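Two arms on a rail: notes for the Saturday talk

Speaker notes, second draft. Slot is 26 minutes with questions. Skip the section marked optional if the previous talk runs over.

Opening

Say what the build is before saying why. Two small arms on one aluminium rail, sharing a work surface with walls on three sides. One camera at the wrist, one fixed camera looking over the lot. Built in the shared workshop at Ondurbridge, evenings only. The project is called Nisumetti, and the repository has the same name.

The task is sorting and scooping small craft pieces between trays. Chosen for being cheap and hard to damage. It also turned out to be difficult, and most of the talk is about that.

Frame and rail

Grooved extrusion, cut to length, with a black beam bolted across between the two bases. The first version had each arm on its own plate. The plates moved relative to each other by a small amount whenever someone leaned on the bench, and every calibration went stale. Joining them with one beam fixed this in an afternoon. If the audience takes one mechanical point away, it should be this one.

Rail length is 1218 mm. That figure came from the stock available and has no deeper meaning. Arms closer together would share more reach, but the elbows would meet. Mention the elbow collision in March. One cracked housing, reprinted.

Cables

The arm cables run outside the links and are tied at intervals with a loop left at each end. Loops must be large enough for full extension. Ours were too tight at first and pulled a connector at the base. Measure with the arm stretched to the rear of the surface, then add slack. Purple sleeving was what the supplier had.

Cameras

The wrist camera is for the last part of an approach. The fixed camera is for everything before that. Do not claim that one could replace the other; we tried it with the wrist view alone and the arm lost the tray whenever it lifted.

Leave the next three slides up while talking about reflections. Do not read anything out.

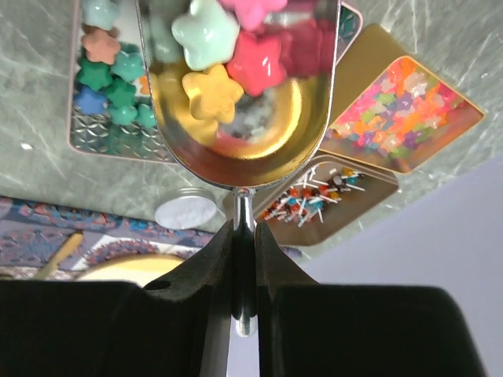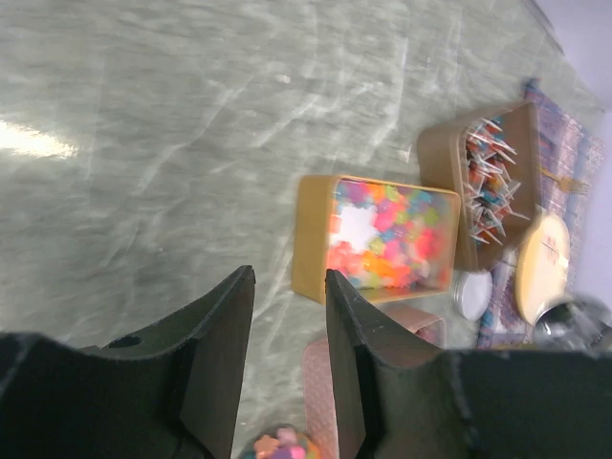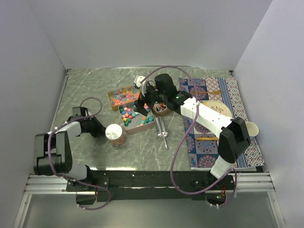 Reflections

Polished metal was the largest single source of trouble. The inside of a scoop mirrors whatever it is carrying, so a colour threshold counts the same star twice. Our first detector did this all the time. We wrote it in a weekend and it deserved no better.

Three things were tried. Lowering the exposure helped a little. A polarising film over the lens helped more, but it cost light and made the wrist image noisy. The third was to stop counting pieces in the scoop at all and count what is left in the tray – this is what we run now. Slower by one extra look per cycle.

The surface itself is glossy and veined. A matt mat would be easier. We kept the marbled top on purpose, on the grounds that a system which only works on grey felt is not of much use at home. Expect an objection here.

Grippers

Parallel fingers, black, tapered at the tip. The taper is good for thin handles and poor for anything round. A round handle rolls when the fingers close off its centre line. The fix was in the approach angle, and no change was made to the fingers themselves.

Closing force is set in software with a limit of 1000 on the servo's own scale. These are not newtons and should not be quoted as such. Higher values heated the motor over a long session.

Control software (optional)

The planner is Zerkov, which we wrote ourselves and would not recommend. It holds one queue per arm and one lock for the middle of the table. Either arm must take the lock before entering. This wastes time – the idle arm often waits with nothing in its way – but there has been no collision since it went in.

The interface board is a Tierney, second revision. First revision had the power connector on the wrong side for our enclosure.

Results

Show the table. 146 logged attempts at scoop and transfer, all on the final frame. State clearly that attempts on the old plates are left out, and that tray positions were varied by hand between runs, so the variation is whatever we felt like that evening. It is not a benchmark.

Most failures were at the pick-up of the tool. Spills came second. Failures of planning were rare, with the lock to thank.

What we would change

Buy one longer rail at the start. Put the electronics somewhere other than directly under the bases, where every repair means lying on the floor. Label both ends of every cable. Write the calibration routine before the demo.

Questions likely to come up

Cost: give the range on the last slide, exclude the workshop membership.

Why two arms: the second holds a container steady. One arm and a clamp would do for half of the tasks.

Can it be copied: yes, the drawings are in the repository. The cut list has an error in the post lengths, corrected in the notes file but not yet in the drawing.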